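Sernwood swimmer's record claim draws questions

by Catriona Swanson
in Sport, Swimming

Sernwood Swim Club says 71-year-old member Jean Lamont has now swum over 1,000 miles in its pool, and it wants the town to put up a plaque.

Lamont is in the water before 7 most mornings, and few doubt she is fit. The number is harder to pin down. The club's logbook covers 384 miles. The rest comes from memory and a stack of old wall calendars.

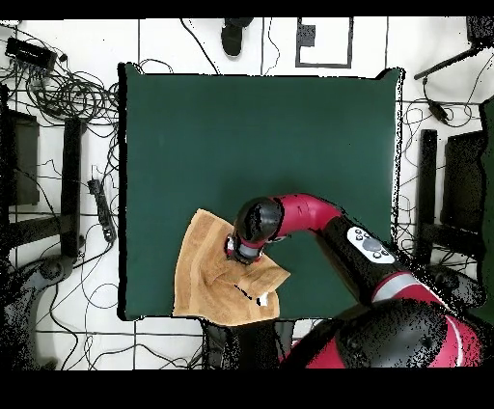 Club president Gregor Paterson calls the total "conservative" but would not say how it was worked out. Ismael Leite, who coaches at rival Dokora, wants to see the math.

"I had a guy claim 400 once," he said. "He was counting the drive over."

Lamont said she never asked for a plaque and would prefer warmer showers. The town is due to take up the request in June.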